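An open day at Bastent

Jurgita and I took the early bus out to Bastent on Friday, as we had been promising ourselves since the spring, and were indoors with our coats off before the tea had even been poured.
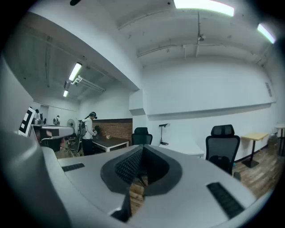 Go upstairs first, Marloes Nijs told us, while your legs are fresh, and leave the shop for the end. We did as we were told, and I would pass the same advice on to anyone going in June, when the top floor gets terribly warm by lunchtime.

I do love a building that has kept a bit of itself. The walls are mostly white now, but there is still a strip of red-brown brick, and a brown wooden floor that I took to straight away - I have wanted one like it for years! A silver kettle and a pair of white fans made the place feel lived in, and I was rather taken with the dark-topped table on its white legs, with the neat white edge.

Lunch was soup and rye bread, 14 euros with coffee, and we talked so long over it that we almost missed the Wirkau tour at two. The walk back to the stop is 757 metres according to the sign, uphill, so do wear sensible shoes.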